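Let the Club Kids Fold Laundry

Every February somebody on the parents' list asks why our robotics club doesn't do battle bots like the other schools. Fair question! Battle bots are loud, they fill a gym, and they look great on a flyer. I helped run them for three seasons and I had fun. But I've come around to thinking a teenager learns more from one crumpled piece of yellow cloth than from a whole bracket of spinning blades.

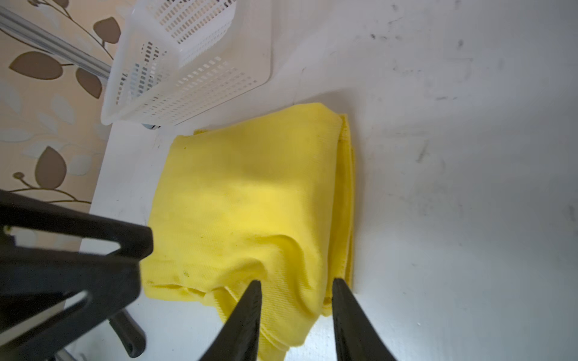 Wanpen Ongart, who started the Tanasarn club, put it to me this way: metal does what you expect and fabric doesn't. You grab it in the same spot twice and get two different messes. Her students spent 50 tries on one fold and wrote down all of them, the ugly ones too. I can't remember a single kid writing anything down in my battle bot years — we were too busy gluing wheels back on.
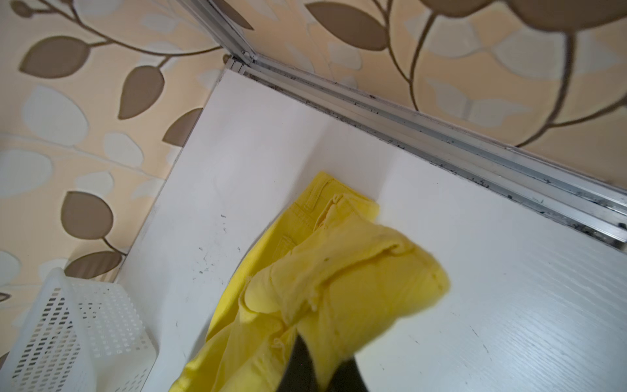 But is it any fun to watch?

No, not always. My nephew lasted ten minutes and asked for chips. And I'll admit the parents who want trophies have a point, because trophies are what get a club its $400 from the school. Still, I'd like us to stop treating a cheering crowd as proof that kids are learning. The arguments I overhear in a cloth session are about where to grip, which arm moves first, and whether both should move together. Sakda Thaweesak, who judges our regional, told me he'd give points for a good notebook before he'd give them for a fast robot. I wish more judges would say that out loud (and put it in the rules).

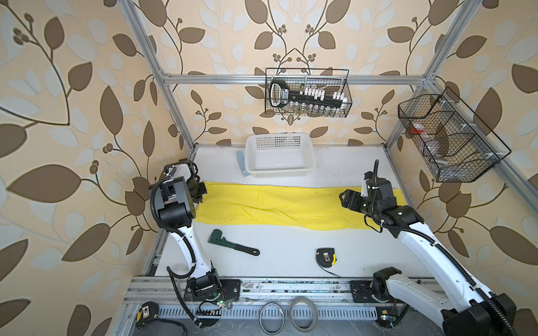 Two arms and one length of yellow cloth at the Tanasarn club.

So next season, give the fabric kids a table at the regional. Give them a decent time slot too, before lunch, when people are still awake. I'll bring the chips.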